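Trip Planning Report: Three Days on the Baird Lake Trail
Outdoor Recreation, Semester Project

Purpose

Our group had to plan and complete a backcountry trip with at least two nights out. We chose the Baird Lake Trail in July because the snow is off the upper pass by then and the creek crossings are low enough to do in sandals.

Route

The trail leaves the Ritora parking lot and climbs through pine for 5 miles to the first lake. We camped there for both nights and used the middle day to walk up to Tavolico Pass without full packs. Total distance was longer than the map showed - the lower section has been moved to go around a washout.

Gear and food

Each person carried a sleeping bag, pad, rain shell and one share of the group gear. We split 2 tents and one stove among five people. Food was packed by meal in labeled bags, which made the evenings easier. We brought too much oatmeal and not enough salty food for the pass day.

Results

We left the parking lot at 8 in the morning on Thursday and reached the lake in the early afternoon. Mosquitoes were bad until the wind came up. On the pass day one person turned back with a blister and another went with her. The view from the top takes in the whole Stekora Valley.
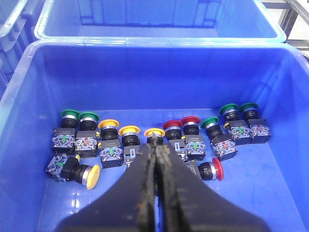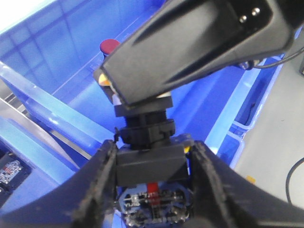
Our biggest problem at camp was keeping small items together. Headlamps, lighters, water tablets and tent stakes all got mixed in the same stuff sack, and it took a long time to find anything after dark. Next time we would sort them before leaving home, one kind to a container, like the push-button switches sitting together in the blue bin. Stakes should go with their own tent. We also lost one tent stake and the cap from a fuel bottle, and spent 80 minutes on Saturday's pack-up looking for them.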